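How to Clean Up a Tired Wooden Tabletop Without Buying the Whole Shelf

Posted 24/08/2019 by Ottavio Valentini

Every time I mention that I'm redoing a table, somebody sends me a link to a miracle product. Restores wood in minutes! Feeds the grain! I have tried a fair number of these and I remain unconvinced that wood eats anything. The tree it came from is dead. What a tabletop wants is to be clean, to be flat enough for a coffee cup, and to have a coat of something on it that water can't get through right away.

So this is the slow, cheap way. It takes a weekend, most of it waiting.

What you need

Dish soap and warm water
Mineral spirits
Cotton rags, more than you think (old T-shirts are fine)
Sandpaper in 150 and 220 grit, plus a sanding block
A clear finish. I use wipe-on polyurethane in satin.
Gloves and an open window

You'll notice there is no lemon oil, no walnut to rub on the scratches and no mayonnaise. Zewditu Ejigu, who shares the workshop with me, swears by the walnut. We tested it on the same board last November, one half walnut and one half plain rag, and a week later neither of us could say which half was which. She still does it.

Find out what you have

Tip the table on its side and look underneath. If the bottom shows the same grain as the top, running the same way, you probably have solid wood. If it looks completely different, treat the top as veneer and go easy. Veneer can be thinner than a postcard and there is no fixing it once you're through. Mine is old enough that I can't identify the finish by looking, so I put a drop of denatured alcohol on a hidden spot. Shellac goes sticky. Lacquer and poly mostly don't care.

If the paint or finish could be really old, get a lead test kit before you sand anything. I'm sceptical about plenty of warnings, but that one has earned its place.

Wash it

A squirt of soap in a bucket, a rag wrung out nearly dry, and work with the grain. Change the water when it turns gray. Dry the top with a clean rag as you go. Then wipe it all again with mineral spirits, which takes off the wax and polish that soap leaves behind. If someone has been spraying the table every Saturday for years, this is where you'll find out.

Now stop and let it dry overnight. Look at it in the morning. I've had two tables that were finished at this point, and all I needed was to put the sandpaper away. People skip straight to stripping because stripping feels like progress.

About uneven color

Wood changes color with light. Some kinds go darker and others fade, and a top that sat half under a runner will show it. You can sand a solid top back to one shade, or most of the way. You can also leave it. I leave it. A darker edge and a paler middle look like a table to me, and the stains sold for "blending" have never once matched the chip on the can. I bought the Vandlow color kit and the Peltetti one, and both gave me orange.

Sand lightly

150 grit on the block, always along the grain, light pressure. You are scuffing the old finish so the new one can grip. Go over it again with 220. Five minutes of vacuuming, then a rag with a little mineral spirits, and wait until it flashes off. Tack cloths work too, though some leave a residue that I don't trust.

Put on the finish

Fold a rag into a pad, dampen it with poly and wipe in long strokes from end to end. Thin. If you can see puddles, you have too much. Let it dry as long as the can says, then add half again, since the can was written by someone in a warm, dry room. Scuff with 220 between coats. I do 3 coats for a kitchen or work table and call it done.

Keep heavy things off it for up to 5 days. It will feel dry long before that — it isn't. Poly that's dry to the touch will still take a print from a lamp base, and I have the lamp-shaped ring to prove it.

Lay the used rags out flat outdoors until they're stiff. Don't ball them up in the trash. Oily rags do catch fire, and I'd like you to believe me on that one.

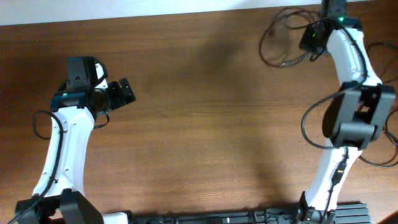 As for upkeep, a damp cloth and then a dry one. I haven't bought a spray polish in years and the table hasn't complained. When the top starts to look dull and water stops beading, scuff it and wipe on one more coat.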